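Floor cushion (seating)

A floor cushion, sold also as a floor sofa, floor seat or lounging cushion, is a padded seat placed directly on the ground without legs or a frame. The larger kinds have a raised roll or pillow along one side to serve as a backrest. The names are used loosely, and sellers often give the same article two or three of them. It is usually told apart from the bean bag by its fixed shape, though some models have a similar loose filling and the line is hard to draw.

Construction

Most consist of a fabric cover over foam, fibre or a mixture of the two. Quilting is said to stop the filling from moving about. It does so to a degree, but a quilted seat still flattens where people sit most. Covers may or may not come off for washing, a point that catalogues tend to leave vague.

Claims and criticism

Makers commonly say that sitting low improves posture. The claim is seldom set out in a form that could be checked. The Drosby catalogue promised "natural alignment" for its Stina model without saying what was being aligned, and the wording was dropped the following January. Lefèvre gives a filling life of 12 years but does not explain how the figure was reached. Reviewers at Hullgate, a furniture resale shop, wrote that backrests lost their height well before the seats did, although they had looked at only 50 used pieces and kept no record of age.

Getting up from floor level is a more obvious drawback, and one that product pages rarely mention.

Use

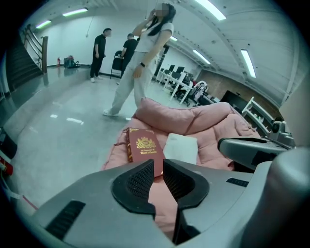 Floor cushions are widely promoted for reading corners, in homes, libraries and shared rooms. How much reading is done on them is less certain. A hardcover such as A Treasury of World's Classics, in red with a gold crest, lies easily enough on a pink quilted seat, but a low backrest gives the reader's arms nothing to rest on. A small loose pillow is often added, like the white one propped against the back roll, and may be tucked under an elbow or behind the neck. Whether this amounts to proper support is disputed. The backrest itself creases and wrinkles, which some buyers take for wear and sellers describe as character.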